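Foam inserts for a board game box, pieces keep rattling about

Sadevden
Posted Dec 28, 2018

Hi all, hope this is the right bit of the forum. Got a big second-hand game with loads of bits, 162 in total if you count the little cubes, and the tray it came with is long gone. Everything is in freezer bags at the moment. Takes ages to set up and the taller pieces have started chipping at the corners.

Want to make my own foam insert. Box is 88 mm deep on the inside. Questions really:

what sort of foam, is craft shop stuff ok or does it crumble
how tight should the holes be
do I cut all the way through or leave a bottom on

Not got any fancy tools. Craft knife, steel ruler, that's it. Don't want to spend a fortune, the game only cost me a fiver plus postage. Ta

Prandar

Freezer bags are fine tbh. I've got a whole shelf of games in bags. Label them with a marker and put the tall stuff in a sock or something.

If you must do foam, try the kind that comes in camera cases, with the little squares you pull out. No cutting. Downside is you only get square-ish holes and it sheds bits everywhere once you start pulling. Mine did anyway, was picking grey fluff out of the dice for weeks.

Slaoui

Don't do the pull-out stuff, it goes floppy round the edges after a few months. Get closed-cell foam, the dense sort, like a camping mat or those kneeling pads for gardening. Cuts clean, doesn't crumble. Craft shop sheets are usually the same thing but thinner so you glue layers together.

How I do it:

Measure the piece. Then measure it again at the fattest bit, painted ones are always a touch bigger than you think. Cut the hole the same size as the piece for soft foam, or 1 mm bigger all round if it's the stiff kind. Too tight and you'll be swearing at it every time, and the paint rubs off.

New blade. Seriously, a new one, and snap it again half way thorugh. Several light passes, don't saw. Hold the knife dead upright or the hole comes out narrower at the bottom and the piece sits wonky. Square corners are the hard part, cut from each corner in towards the middle and they stay crisp.

Cut right through the top layers then glue a thin plain sheet underneath as the floor. Much easier than trying to stop at a set depth. Leave the tall ones sticking up a bit so there's something to grab, just check the lid still shuts. 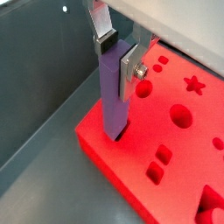 Purple block and its square hole in red foam.

Glue: contact adhesive or a low temp glue gun. NOT spray paint or solvent glue on polystyrene, it melts it. Ask me how I know.

On your 88 mm, stack up your layers dry before you glue anything and leave a few mm for the rule book and board on top. I did one that came out 4 mm too high and the lid never closed properly again, had to use a big elastic band.

For the little cubes I wouldn't bother with a hole each. One wide well, done.

Sadevden

Brilliant thanks. Got a kneeling pad in the shed, will have a go on that first. Might do the cubes in one big well like you say and just cut propper slots for the tall ones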